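Toltent Baskets

Household items, a white table and wicker baskets. Release 2, Oct 7, 2023. Maintained by Montecinos.

What is in this release

3,000 short clips of small household items being put into wicker baskets and taken out again, with a text note for each clip. The items are the kind of thing that ends up on a hallway table or a kitchen counter: socks, sponges, wooden spoons, tape rolls, bath toys, napkins, jar lids. There are 50 items in the list. Release 1 had fewer, and three of those have been dropped (see Changes).

Files

clips/ holds the video, one folder per layout.
notes/ holds one text file per clip, same base name as the clip.
items.csv lists the items, with material, where bought and whether the item bends.
layouts.csv lists the 25 layouts.
baskets.txt has the basket measurements and how to tell the baskets apart.
stills/ holds single pictures pulled from the clips, named by layout.

The stills are not a separate set. If you split the data for training and testing, split by layout folder and let the stills follow.

The table

The table is white, and one table is used throughout. It gets wiped down between layouts with a damp cloth and left to dry. Marks from marker pens build up anyway, and a few clips in layouts 14 to 17 show a faint line where tape used to be. We did not edit it out. White napkins and the white sponge are hard to find against the tabletop, and the notes for those clips carry the tag low_contrast.

The baskets

Wicker was chosen in the first release and we kept it. Things catch on it. A sock pulled out of a plastic bin comes straight out, while the same sock can hang on a broken strand and drag the basket along. Clips where the basket moved more than a hand's width are tagged basket_moved. Clips where it tipped over are tagged basket_tipped and are kept in.

The baskets shed. Small bits of wicker turn up on the table in later layouts, and they are not items. Do not label them as items.

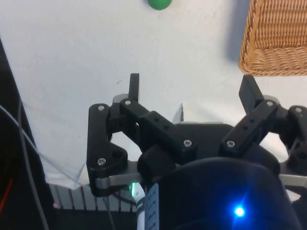
Uriel Maldonado wrote in September that the word "basket" in the notes was doing too much work, that a shallow bread basket and a deep laundry-type basket ask for different handling and should never have shared a name, and that he had lost a week to it. He asked for depth to be recorded with every layout and for the old notes to be left alone so that earlier results could still be compared.

Both have been done. layouts.csv now has a depth_cm column, measured on the inside from rim to floor at the lowest point of the rim. The wording of the old notes is unchanged.

How the notes are written

Each note is one or two plain sentences in the present tense. "Puts the gray sock in the basket." "Takes the spoon out and lays it to the left of the basket." Left and right are given from the side of the table nearest the window, which is the same in every layout. Colors use everyday names. If the writer could not tell which item it was, the note says "item" and nothing more. There are more of these than we would like in the deep basket layouts, where things get buried.

An item counts as in the basket when no part of it touches the table. A sleeve or a strap hanging over the rim is fine. An item balanced on the rim is tagged on_rim and counts as neither in nor out.

Changes since release 1

Added the bath toys and the jar lids.
Dropped the glass jar, the candle and the paper bag. The bag was a different bag by the end of every session.
Split "cloth" into napkin, dishcloth and washcloth.
Added depth_cm.
Fixed the notes in layout 9, where the two dishcloths were swapped.

Known problems

Layout 21 has the wrong basket in layouts.csv for the first half of its clips. baskets.txt is right.
Some tape rolls get smaller over time. They were also used for taping.
Several notes say "bowl" where they mean the shallow basket. A search for "bowl" will find them all, since there is no bowl in the item list.

Use and credit

Free for study and teaching. For anything sold, write to Montecinos first. The notes were checked by Wurkero and the item list follows the Durkia naming sheet, a copy of which is in the top folder. Please name the release number when you report results, as the two releases do not match item for item.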